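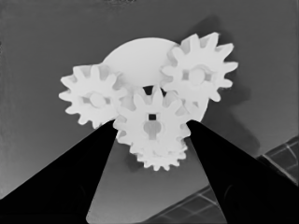 Vier Zahnräder, eine Scheibe und ein Greifer: In der Werkstatt Skerken wächst ein Montageroboter

22. November 2023

Wer in diesen Wochen die Tür zur Gemeinschaftswerkstatt Skerken aufmacht, landet ziemlich schnell vor einem Bildschirm. Dort läuft die Simulation von Grasus, einem Greifarm, den Lauri Eskola und Saimi Manninen nach Feierabend bauen. Grasus soll kleine Getriebe zusammensetzen, und zwar ganz allein: Rad aufnehmen, ausrichten, absenken, bis die Zähne ineinandergreifen. Am Rechner wird das schon fleißig geübt, mit weißen Kunststoffzahnrädern vor einer großen runden Scheibe und zwei schwarzen Greiffingern, die von vorn an das mittlere Rad heranfahren.

Angefangen hat alles mit einer kaputten Küchenuhr, an der Eskola im Frühjahr verzweifelte. Inzwischen stecken 118 Arbeitsstunden im Projekt, fein säuberlich in einem Heft notiert, das neben der Standbohrmaschine hängt. Der Arm selbst ist zur Hälfte fertig. Schulter und Ellbogen bewegen sich, das Handgelenk liegt noch in Einzelteilen in einer Schublade und wartet auf passende Lager.

»Das Greifen ist gar nicht so schlimm«, erzählt Eskola. »Spannend wird es, wenn das Rad zwischen zwei anderen sitzen muss, die sich schon berühren. Da steht gern mal Zahn auf Zahn, und dann drückt der Arm stur weiter.« Die beiden lassen das Zahnrad deshalb beim Absenken leicht hin und her drehen, höchstens 5 Grad. Genau so würde man es mit den Fingern auch machen! Manninen hat die Bewegung zuerst an sich selbst beobachtet, mit dem Handy auf dem Stativ und einem alten Spielzeuggetriebe auf dem Küchentisch.

Von ihr stammt auch Samora, das kleine Programm, das die Simulation steuert und später die echten Motoren ansprechen soll. Gerechnet wird vorerst in Graustufen. Das genügt für die ersten Tests, und der gebrauchte Werkstattrechner bleibt dabei angenehm leise - ein Argument, das vor allem bei der Holzgruppe am Nachbartisch gut ankommt. Beim Licht wird noch probiert, denn der Schatten der Räder soll der Bilderkennung später nicht in die Quere kommen.

Besonders schön an der Sache: Jeder darf mitmachen. Drei Jugendliche aus dem Lötkurs haben sich die Greiffinger vorgenommen und zeichnen gerade eine Variante mit schmaleren Spitzen. Gedruckt wird sie auf dem Drucker der Werkstatt, das Material gibt es gegen eine Spende in die Kaffeedose. Das Gestell aus Aluprofil hat die Fahrradgruppe Dunmore beigesteuert, die es nach dem Umbau ihres Montageständers übrig hatte.

Im Dezember soll Grasus zum ersten Mal ein echtes Zahnrad auf eine echte Achse setzen. Eskola und Manninen haben sich 30 Versuche hintereinander vorgenommen, und zusehen ist ausdrücklich erwünscht. Wer vorher schon neugierig ist, kann an den offenen Abenden vorbeikommen und die Simulation selbst bedienen. Ein altes Gamepad liegt bereit, die linke Schultertaste klemmt ein wenig.

Gesucht werden noch Miniaturkugellager mit 3 Millimetern Bohrung, gern auch gebraucht. Abzugeben sind sie am Tresen der Werkstatt, Stichwort »Handgelenk«.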